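关于我

嗨,各位翻牌的、看盘的、半信半疑的朋友,还有被闺蜜硬拽过来的那位,欢迎来到Nulness!

这个页面我前前后后改了好多版,每次写着写着就变成自传,所以这回先说正事。Nulness是一间做占星和卢恩符文解读的小工作室,在Daltdale老街那边的二楼,楼下是卖豆浆的,早上上来的客人身上多少都带点豆香。我一个人主理,排盘是我,解读是我,回邮件是我,给你倒茶的也是我。网店那边发货慢的时候,骂的也请骂我。

我怎么开始的

我大学念的是会计,毕业以后老老实实做了九年账。第一张星盘是在加班的晚上自己排的,那时候月底结账结到头昏,随手在网上输了出生时间,跳出来一个圆圈,里面全是看不懂的小符号。别人可能就关掉了,我偏偏受不了一张表上有我看不懂的东西(职业病!),于是开始一个一个查。查完太阳查月亮,查完月亮查宫位,查到后来书架上的税法全挪到床底下去了。

符文是后来的事。有一年我去外地散心,在旧货市场买到一袋刻得歪歪扭扭的木片,摊主说是他自己冬天没事刻的,少了一枚,便宜卖。我到现在还在用那一袋,缺的那枚我自己补刻了,刻得比他还歪。来过的客人都认得它,颜色浅一点的那枚就是。

所以你要问我有没有家传、有没有拜过师,没有哦。我是看书、上课、被老师退作业、给朋友免费看盘看到朋友躲我,这样一路过来的。我觉得这没什么不好意思的。

我们做些什么

本命盘解读,一次90分钟。你需要提供出生日期、地点和尽量准的时间,医院记录最好,妈妈的记忆次之,“好像是吃晚饭的时候”也能做,只是我会跟你讲清楚哪些部分要打折扣。上升星座差一点点就可能换掉,别拿着半小时的误差来跟我争你到底是天蝎还是射手,哈哈。

符文问事,时间短一些,一次最多问三个问题。为什么是三个呢,是因为我试过不限数量,结果第七个问题往往是第一个问题换了一种问法。想清楚再来,你会觉得比较值。

合盘也做,情侣、母女、合伙人都可以,室友也有人来问过。有一条规矩:对方得知道你把他的资料给了我。偷偷拿前任的生日来的,我会请你喝完茶回家。

然后是我的心头肉,Mrema读书小组。Mrema是我给小组起的名字,没有什么深奥的出处,就是念起来嘴巴很舒服。每期十个人,在工作室地毯上围坐,一起啃一本占星或者神话方面的书,啃不动就聊天,聊饿了就下楼买油条。完全零基础也可以来,前两次我会带着大家把十二星座和行星符号过一遍。新一期通常九月开,报名消息发在邮件通讯里,名额走得挺快的,想来的请早一点写信。

还有Skullix。Skullix是我自己画的一套神谕卡,主题是骨头:兽骨、鸟骨、鱼骨,还有我家冰箱里那只烤鸡的(真的,照着画的,画完才吃)。听起来有点吓人,但牌面其实蛮温柔的,颜色偏暖,文字也写得很白。第一版印出来的时候有一批盒子盖不紧,后来的都改过了,手上还有旧盒子的朋友可以来工作室换,不收钱。

我怎么看待占卜这件事

老实讲,我的看法一直在变。刚入门的时候我恨不得把每一次水逆都写进日历,手机坏了怪水星,公交迟到也怪水星。现在比较松了。我会把星盘当成一种很老、很漂亮的语言,用它来谈那些平时不好开口的事情,比如你为什么每次升职前都想辞职,或者你和你妈为什么一打电话就吵。很多人坐下来的时候说“我就随便看看”,讲到月亮那一段眼眶就红了,纸巾在你右手边,随便抽。

有几类问题我不接:生病能不能好、官司会不会赢、要不要买哪只股票、某某人几时过世。这些请去找医生、律师和真正懂行的人。我也不做“化解”,不卖开光的东西,不会跟你说不加钱就要倒霉。如果有人用我的名义跟你讲这种话,麻烦你截图给我。

你讲的事情我不外传,笔记手写,写在一次性的活页纸上,你可以带走,不带走的我当月底就碎掉。读书小组里大家也有同样的约定,在地毯上讲的留在地毯上。

什么样的人会来

什么样的都有。备考的学生,刚当妈妈的,退休的物理老师(他每次都要跟我辩一辩岁差,我每次都很期待),想转行的,刚分手的,还有纯粹觉得符号好看想拿去纹身的。Nulness对谁都敞开门,你喜欢谁、怎么称呼自己、信什么不信什么,都不用先跟我解释。预约表上有一栏是“希望我怎么叫你”,写什么我就叫什么,目前为止叫过的最长的一个名字有一整行。

不信也可以来。我自己有些日子也不太信的。

来之前的一些小事

工作室没有电梯,楼梯有点陡,膝盖不方便的朋友可以改约线上,价钱一样。下午两点以后才接客,上午我要画牌和回信。室内不点香,我以前点,后来发现好几位客人闻了头疼,就收起来了,想要那种烟雾缭绕神秘气氛的朋友可能会有点失望。猫有时候在,有时候不在,对猫毛过敏的请提前说一声,我把它送到楼下去。

迟到没关系,但后面如果排了人,时间就得照原来的点结束。改期请提前一天讲。送礼物的话,真的不用,非要送就送一包你喜欢的茶。

预约和问问题都写邮件,地址在联系页面。我一般隔天回,满月前后会慢一点,那几天信特别多。

那就先写到这里,水开了,我去泡茶。
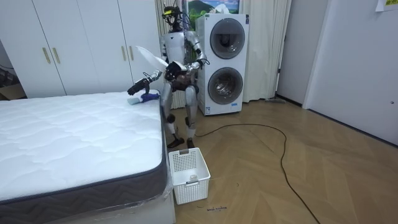
卧室里,床垫旁的银白色人形机器人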